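Preguntas frecuentes sobre nuestras tablas de cocina

Casa Magaña, taller y tienda

Hemos ido juntando en esta página las preguntas que más nos llegan por correo y por el mostrador. Algunas las contestamos varias veces a la semana, y lo hacemos encantadas, pero así las tiene usted a mano aunque sean las once de la noche y la tabla esté esperando en el fregadero. Si la suya no aparece, escríbanos sin apuro; al final le decimos cómo.

¿Tengo que hacerle algo a la tabla antes de estrenarla?

Sí, un poquito. Sale del taller con una mano de aceite, suficiente para el viaje pero escasa para la vida que le espera en una cocina de verdad. Pásele un paño húmedo, déjela secar de pie hasta el día siguiente y dele una capa generosa de aceite mineral de uso alimentario por las dos caras y por los cantos. Los cantos son lo que todo el mundo se salta, y justo por ahí bebe más la madera. Por la mañana retire lo que haya quedado en la superficie con un trapo que no suelte pelusa y ya puede cortar el primer tomate.

¿Qué aceite uso? ¿Me vale el de oliva?

Entendemos la tentación, porque lo tenemos todos al lado de los fogones, pero el de oliva se acaba enranciando y el olor luego no hay quien lo saque. Lo mismo pasa con el de girasol. Nosotras vendemos el aceite mineral Jiment, que es el que usamos en el taller, pero cualquier otro aceite mineral apto para alimentos le servirá igual. Si prefiere algo con más cuerpo, la cera Rondus lleva cera de abeja y deja un tacto muy agradable; se pone encima del aceite, cuando este ya se ha absorbido.

¿Cada cuánto hay que repetirlo?

Depende mucho de la casa. En una cocina donde se guisa a diario, una vez al mes va muy bien. Si la tabla solo sale los fines de semana para el queso y el pan, con cada dos o tres meses sobra. Una manera fácil de saberlo es echar unas gotas de agua: si se quedan en bolita, está bien nutrida; si la madera se las traga enseguida, le está pidiendo aceite. Érica Andrade, que lleva el taller, aceita la suya el domingo después de comer, mientras se hace el café, y dice que así no se le olvida nunca.

¿Puedo meterla en el lavavajillas?

No, por favor. Ni una vez, ni en el programa corto, ni en la bandeja de arriba. El calor y tanto rato de agua hinchan la madera, y al secarse tan deprisa se abre. Tampoco la deje en remojo. Agua templada, una gota de jabón suave, estropajo del que no raya, aclarar y secar con un paño. Y lave siempre las dos caras aunque solo haya usado una, para que la humedad entre y salga por igual.

¿Por qué la mía no es de una sola pieza?

Nos lo preguntan a menudo, a veces con cierta desilusión, y nos gusta explicarlo con calma. Una tabla ancha de una sola pieza es preciosa el primer día, pero la madera maciza se mueve con la humedad y, cuanto más ancha es la pieza, más se nota ese movimiento. Uniendo varias más estrechas y escogiendo bien cómo se orienta la veta de cada una, el conjunto se queda mucho más quieto. La cola que empleamos es apta para contacto con alimentos.

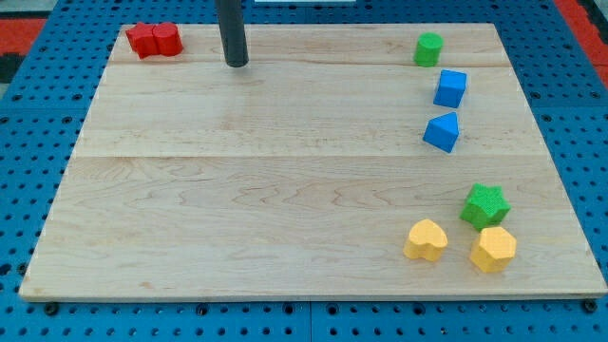
Dicho esto, si tiene verdadera ilusión por una pieza única, a veces apartamos algún tablón que lo permite, en medidas pequeñas. Pregúntenos y la apuntamos en la lista, aunque le avisamos de que la espera puede ser larga, porque no depende de nosotras sino de lo que nos llegue del almacén.

Se me ha combado un poco. ¿Tiene arreglo?

Casi siempre. Lo habitual es que una cara haya cogido más humedad que la otra, por haberla dejado tumbada sobre la encimera recién lavada. Póngala con la parte abombada hacia arriba, sobre una superficie plana y seca, lejos del radiador y del sol, y tenga paciencia unos días. Si aun así baila, tráigala. A veces basta con un repaso de lija, y de paso charlamos un rato.

Huele a ajo (o a cebolla, o a pescado). ¿Qué hago?

Sal gorda y medio limón. Esparza la sal, frote con el limón siguiendo la veta, deje reposar unos minutos, aclare y seque. Si el olor es terco, repita al día siguiente. Después toca aceitar, que el limón reseca. Muchas clientas acaban teniendo una cara para lo que huele y la otra para la fruta y el pan, y marcan una esquinita por debajo del asa para no confundirse. Nos parece muy buena costumbre.

¿Y las manchas de remolacha?

Las de remolacha, cúrcuma y frutos rojos se van aclarando con los lavados. La sal con limón ayuda. Si le molesta mucho, una lija fina, de grano 240, siempre en el sentido de la veta, y luego aceite. Lo que le pedimos es que no use lejía.

¿Qué diferencia hay entre la tabla Jamholm y las demás?

La Jamholm es nuestro modelo grueso, pensado para quien corta mucho y fuerte. Pesa bastante y no se desliza, pero tampoco es para ir colgándola y descolgándola a cada rato. Si tiene poco sitio o le duelen las muñecas, le irá mejor una de las finas. En la tienda puede cogerlas todas y sopesarlas, y le recomendamos que lo haga antes de decidirse.

¿Hacen medidas especiales?

Sí, hasta 76 centímetros de largo. Más allá nos cuesta garantizar que se mantenga plana. Mándenos las medidas de la encimera y, si puede, un dibujo, por torpe que sea; los hemos recibido en servilletas y nos hemos entendido de maravilla. En julio el taller va más despacio por vacaciones, así que téngalo en cuenta si es para un regalo.

¿Tienen garantía?

Las tablas tienen 2 años de garantía contra grietas y juntas abiertas, siempre que no hayan pasado por el lavavajillas (y se nota, créanos). Guarde el tique o el correo de confirmación. Si lo ha perdido, díganos más o menos cuándo compró y lo buscamos.

¿Cómo les escribo?

Por el formulario de contacto o en la propia tienda, de martes a sábado. Los correos los lee Dulce Cortés, que contesta por orden de llegada y con bastante detalle, de modo que a veces tarda un par de días. Si ya tiene un pedido hecho, ponga el número en el asunto, por ejemplo «Pedido 2947», y lo encontrará mucho antes.

Volver a la tienda
Envíos y devoluciones
Cuidado de cucharas y morteros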